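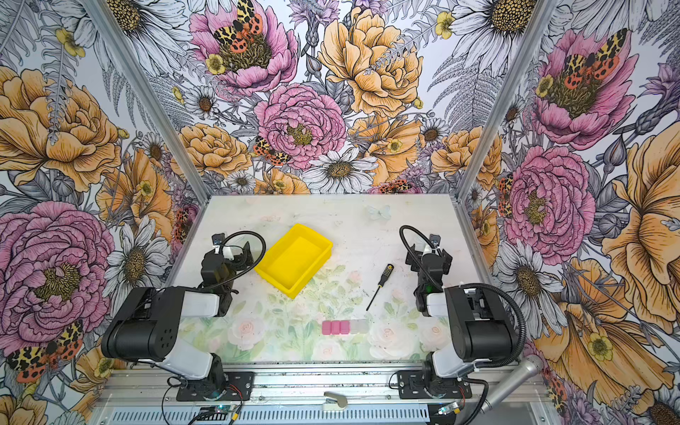

So I went to the bus meeting on Tuesday. I know, I know. I said in my last post that I was done with evening meetings until the weather turned, but then my neighbor Amrit Lapointe put a flyer through the door with "PLEASE COME" written across the top in marker, and I'm weak.

If you don't live out this way, a quick catch-up. The 14 used to run from Pelletier down the river road, through Drunar, and on to the hospital and the big grocery store. Then the county dropped it to three trips a day, and then two, and last spring they took it off altogether on the grounds that not enough people were riding it. Well, the last one home left at 3:40 in the afternoon! I have never had a job that ended before 3:40 in the afternoon. Who exactly was supposed to be on it?

Anyway, the meeting. It was in the school gym, with those folding chairs that pinch the backs of your legs, and every one of them was taken by the time I got there, so I stood by the climbing ropes next to a man eating a whole sleeve of crackers. Amrit had a petition with 1,981 signatures on it. That's a lot of pens and a lot of doorsteps for a place our size, and I was impressed before anyone had opened their mouth.

The county sent a transportation planner, a young guy in a very nice sweater, and I'll give him credit for coming. He had slides. The one that got a reaction said it would cost $3,652 a week to bring back a full weekday service, and there was a lot of muttering at that, some of it in the "is that all?" direction and some of it very much not. A woman near the front wanted to know how that compared with what they pay out for taxi vouchers to get people to dialysis and so on. He didn't have the number with him. She asked him to go and get it, and he wrote that down.

Then came the pilot idea, the real reason I'm writing this. What the county is floating is a smaller bus (a van, really, let's call it a van) between Pelletier and Drunar with six trips a day, including one at 6:15 in the morning and one at 6:30 at night. You'd change at Drunar for the hospital. It would go for half a year, and they'd want to see 159 rides a week by the end of it to keep the thing going.

I went back and forth on this the whole walk home. Part of me thinks it's a fair test, with sensible times, and the evening trip is the one everybody has been begging for. But that change at Drunar bugs me. There's no shelter there! There's a pole and a ditch. My mother-in-law is 81 and she is not standing next to a ditch in February with a bag of prescriptions, waiting on a connection that may or may not hold for her. I said so, out loud, with my hand up like a kid, and I got a little clap from the bleachers, so that was my big moment in local politics.

The sweater guy said a shelter would come out of a different budget. I asked which one. He said he'd find out, and wrote that down too. By the end his list was pretty long.

There was some grumbling about Clindel, which got its Saturday bus back two years ago and has hung on to it. People here like to say Clindel gets everything. I don't know about that. A friend over there told me they had people ride along every Saturday that first fall with a clipboard, getting names and where folks were headed, and then they read the whole thing out at a county meeting until somebody gave in. We could do that. I'd do a shift if it comes with coffee.

What I'd really love is for the van to go on as far as Nollska, where the train stops, but when somebody brought that up the planner got a look on his face like he'd been handed a wet dog. Another day, then.

So, if you live along the river road, the comment period is open through the end of the month. The county has had 649 comments so far, and Amrit says the short ones with an actual trip in them count for the most. "I'd take the 6:15 to work four days a week," that kind of thing. Paper forms are at the library, in the tray by the copier, and you can hand them in at the desk. I filled mine out this morning and ran over onto the back.

Next meeting is at the same gym, 7 p.m., date still to come. I'm bringing a cushion.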